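Garment Handling Operator (task recording), Cultulstead
Otier Linen Services
32 hours a week, permanent after a trial period

Otier collects, washes, folds and returns household laundry and bedding. In January the folding room at Cultulstead starts a staged move to automated folding. Two of the existing hand-folding stations will become recording stations, and we are looking for operators to staff them.

The work is folding, done with a pair of hand-held grippers in place of bare hands. The recordings are used to set up the folding arms that will later take over flat items and plain tops. You will also visit customers' homes in Ondville, where garments are laid out and folded on beds, tables and other ordinary surfaces.
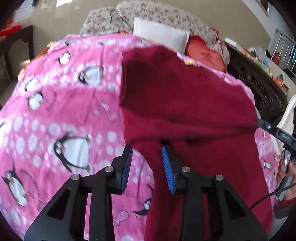

A normal shift contains 300 folds, split into blocks with a break between each. Operators spread the item, take hold at the edges given on the work sheet, fold, and log the result. Failed folds are logged in the same way as good ones and do not count against the operator. Pace is set by the work sheet and is slower than hand folding.

Current folding room staff have first call on these posts, at their present grade or above. The eleven people now on hand folding have been offered recording, inspection or machine tending. Heavy, delicate and damaged items stay with hand folders. Once the arms are running, operators will clear jams, check finished stacks and re-record items the arms handle badly.

You will need steady grip strength in both hands and the patience to repeat one task. Experience in a laundry or clothes shop is useful. Training on the Kovačević folding line is paid and takes place on site.

Apply in writing to Kevin Sheehan, Folding Room Manager, stating which shifts you can work. The early shift starts at 6.30 am.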